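Procurement and Facilities Board > Equipment Planning > Arm purchase or simulation first?

Started by mcraddock_ops
30 May 2023, 9:14 am

The Bekley training center has asked my office to prepare a capital request for the August budget round. The request covers two robot arms, two grippers and the tables to mount them on. Before it goes forward, I would welcome comments from members who have planned a similar purchase.

Our instructors have started laying out the work in simulation. The task is a simple one: the arm handles a flat white block on a table, close to a small rack with four upright pegs. The arm in the model is a Franka Emika. 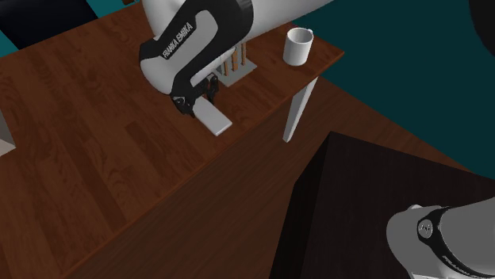
My question concerns the order of spending. Should the department fund a further period of simulation and delay the hardware, or request both in the same year? The workstation license we were quoted is $2,475 per seat.

Meirion Craddock
Operations, Bekley

ellis_lab_admin
10:02 am

We requested both at the Ellis site and I would do so again. Simulation did not tell us that the bench we owned was too light for the arm. That cost us a second purchase order and 30 days of waiting. Please put the mounting table on its own line in the request.

korkholm_finance
10:40 am

I must disagree with the previous reply. A reviewer will ask what the arms are for, and a block and a rack of pegs will not justify two of them. Request one arm, complete the simulated work, and return next year with results.

ellis_lab_admin
10:57 am

With one arm, a single repair stops the whole course. I would ask for two and drop a license seat.

mundel_tk
11:31 am

Both positions have merit, but neither mentions service. Our reviewers at Mundel returned a request under line 806 for that omission alone. Obtain a written quote for annual support - including shipping - before submitting.

mcraddock_ops
1:18 pm

Thank you all. I will list the tables and support separately. I am not yet persuaded on the single arm, as our classes run in pairs of groups. Would korkholm_finance be willing to share the wording of a phased request?

korkholm_finance
2:05 pm

Yes. I will send it by private message this afternoon. My view on the second arm has not changed.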